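Sostano Community Help
Household and Textiles > Care and Cleaning

Washing a printed cotton tablecloth without color transfer

Asked by Brisa Aguirre
Viewed 3,490 times

I am responsible for the linens at a small parish hall and have recently received a printed cotton tablecloth with strong areas of red and blue set against white. The care label has been removed. The cloth will be used for a luncheon in December and will need to be laundered beforehand, as it has a faint storage odor and one tea stain near the hem.

My concern is that the red will run into the white sections. A previous cloth of similar type was ruined in this way before my tenure. I would be grateful for guidance on the following points: how to test whether the dye is stable, what water temperature is appropriate, and whether the tea stain should be treated before or after the main wash. The hall has a standard top-loading machine and no dryer.

2 answers

Answer from Isauro Contreras
Marked as helpful by 101 members

The dye should be tested before any washing takes place. Dampen a white cotton rag with cool water and a drop of the detergent you intend to use. Press it firmly against the red area on the underside of the hem for 5 minutes, then examine the rag. Repeat with the blue. A faint tint indicates loose surface dye, and the cloth should be washed alone by hand. A strong tint indicates that the cloth should be referred to a professional cleaner. If the rag remains white, a machine wash on the delicate cycle is generally acceptable.

The procedure I would recommend is as follows.

1. Treat the tea stain first. Blot it with cool water and a small quantity of liquid detergent. Do not use chlorine bleach on a printed cloth, including on the white portions.

2. Wash the cloth by itself in cold water. A color-catching sheet may be added. It is a precaution and does not replace the test.

3. Remove the cloth as soon as the cycle ends. Most transfer that I have dealt with occurred while a wet cloth lay folded in the drum.

4. Spread the cloth out in a single layer and check the white areas closely, particularly where they adjoin red or blue.

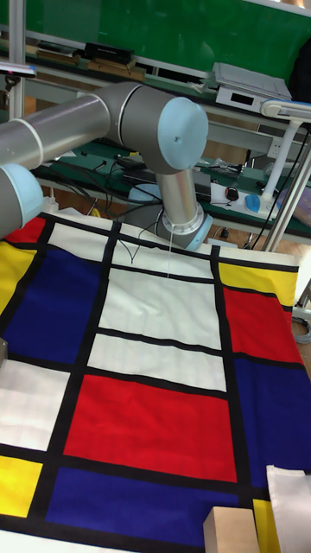

5. If any color has moved, do not iron the cloth or place it in the sun. Rinse again in cold water until the water is clear, and repeat the wash if necessary.

6. Dry flat or over a wide rail, in the shade, with no part of the cloth folded upon another. Iron on the reverse side while slightly damp.

Answer from a member in Ochoa

Salt and vinegar in the first wash. This has always been the practice in our household and we have had no difficulty.

Comment from Isauro Contreras

Members should be aware that salt and vinegar will not reliably fix the dye in a finished commercial print. I would ask that the cloth be tested regardless.

Comment from Brisa Aguirre

Thank you both. The red left no mark on the rag and the blue left a very slight one. I will wash the cloth by hand. May I ask whether Fedik powder is suitable, or whether a liquid is to be preferred?

Comment from Isauro Contreras

A liquid is preferable in cold water, as powder may not dissolve fully. Please select one without bleach or brighteners.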